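Setting up the two-arm Brernow model in Paju

If you've just got Paju running and loaded the Brernow, welcome! It's a lovely simulated robot to work with, and an hour spent on setup now will make everything you try later far more pleasant. I'm using the Zisthorpe rooms, but the steps are the same in any world.

Start with the arms in their ready pose. Open the pose panel, choose Ready and press Apply to both.

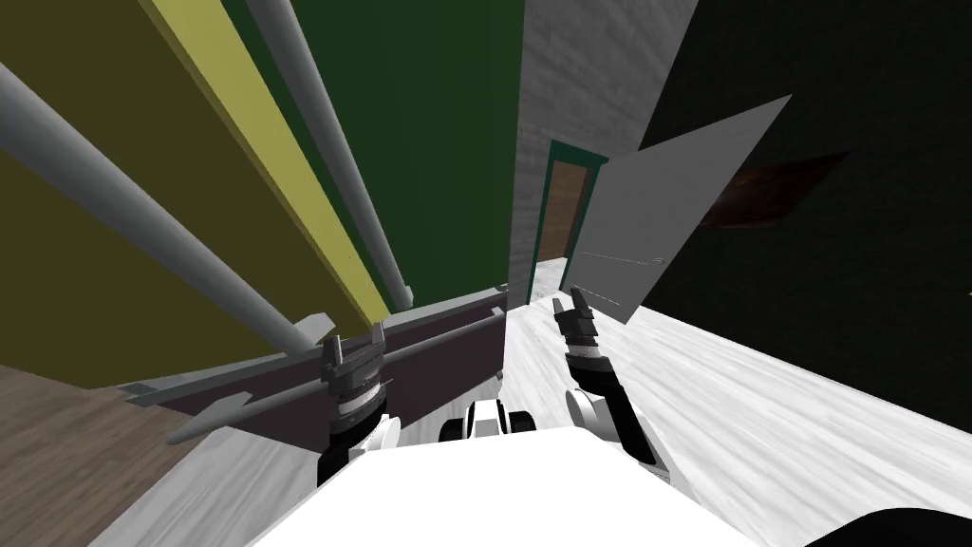 Joint limits come first. Load the default file, then move one joint at a time with the sliders and watch for any jerk near the end of travel. Keep the grippers raised with the fingers pointing up while you do this, and go gently on the left side if yours is parked as close to furniture as mine is over that maroon structure. If an arm shakes, drop the stiffness from 2000 to 1000 and try again – that cures it nearly every time.

Next, the physics rate. Set it to 275 steps per second and leave the solver at 21 passes. Lower settings run faster, but thin fingers start to sink into whatever they touch.

Now switch to the wrist view and open the gripper. This is my favourite bit!

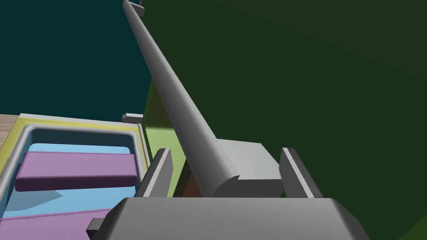 Page last changed: February

Check that both fingers show up in the view, one on each side, with a clear gap between them. If one is missing, the wrist camera has been attached to the wrong link. Go to Links, pick the gripper body and press Reattach.

Then close the fingers slowly on a small block and open them again. They should move together. When one lags, copy the damping value from the good finger to the slow one and save.

Last job: save the lot as a Cesance profile, with the room name in the title. Load it again from cold and run the sliders once more before you start on any real tasks.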